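Omar Nseir
March 2019

1/ Notes from clearing the kitchen table at the Nusinville flat. The table had become the default drop point for anything carried in the front door, and we were eating off our laps. Thread.

2/ Method: everything on the table gets sorted by where it is next used. Where it came from doesn't matter. Mail goes to the hall, tools go to the shed, dishes go to the cupboard over the sink.

3/ The February attempt failed at the mail stage. Felista Tanui suggested doing paper last, as it is slow and every sheet needs a decision. Order reversed this time.

4/ Dishes first. Bowls that nest go in one stack, largest at the bottom, 4 to a stack. More than that and the cupboard door catches on the rim. The shelf sits lower than it should - previous tenant, wrong pegs.

5/ Plastic bowls are kept apart from the ceramic ones. Glossy plastic scratches, and the scratches hold turmeric. Ask me how the white one went.

6/ Phones are the recurring problem. They get put down wherever there is a gap, then a bowl goes down beside them, then someone rings the phone to find it. Ours now live on the sideboard by the power point. Compliance so far is partial.

7/ Blue bowl and phone on the wood:

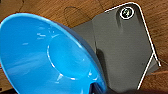
8/ Second pass: wipe with a damp cloth along the grain, then a dry one. No spray. The finish on this table goes cloudy with anything citrus-based.

9/ Paper took longer than the rest combined. Most of it was Kallby assembly sheets for furniture we no longer own. Recycled the lot, kept the hex keys.

10/ Musyoka Wanyama asks whether a fruit bowl is permitted on the cleared table. Yes, if it contains fruit.

Last updated: 6 days after first post
Contact | © Omar Nseir | Back to top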